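Open Day at the Monulix Demonstration Room

Thu 21 May

I attended the spring open day at Monulix at the invitation of Rozália Hájek, with whom I served on the regional training council until last November. Visitors were admitted in two groups. Mine had 22 people in it, most of them teachers from technical schools, and we were received by Lucie Nguyen of the handling team.

The program began with the station that the company calls Sima, where a robotic arm works with ordinary household items on a tabletop.

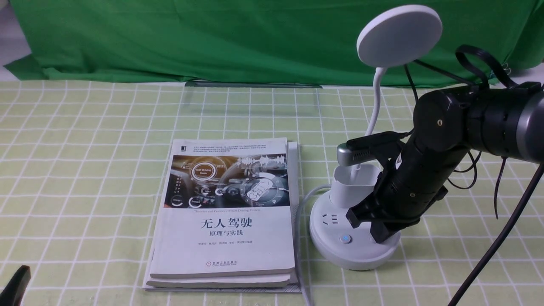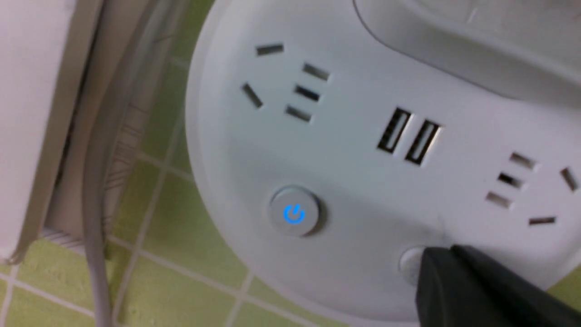

The Sima station: the gripper at the white power strip, in a general view and close up.

Ms. Nguyen explained that the power strip was chosen after a long discussion within the team. A person handles one without thinking. For a machine, the adapter has to be held firmly and at the correct angle, and the buttons are small targets that leave little room for error. I had expected a presentation on factory work and was pleased to be shown something from daily life instead. I was also pleased to recognize the title on the table, "Theories and Practices of Self-Driving Vehicles," although my knowledge of Chinese did not allow me to go beyond the cover.

Kamol Ratanaporn then spoke for half an hour on how the tasks are written down before any work with the arm begins. Each task is divided into steps, up to seven in the present series, and each step receives its own short instruction. He was asked whether the wording matters. His answer was that it matters a great deal, and that the team had rewritten its instructions twice over the winter. I would have welcomed a printed copy of one, and I have since written to request it.

The second part of the visit concerned Flomari, the training course that Monulix intends to offer to schools in the fall. Vlasta Bartoš presented the outline. The fee has not been settled, and several of those present made their views on this point known. My own concern is with the length of the course - teachers in our district cannot easily be released for a full week.

The day closed with coffee and a general discussion in the lobby. Those wishing to attend the next open day should register early, as places are limited to 150 for the whole day. Parking behind the building is reserved for staff.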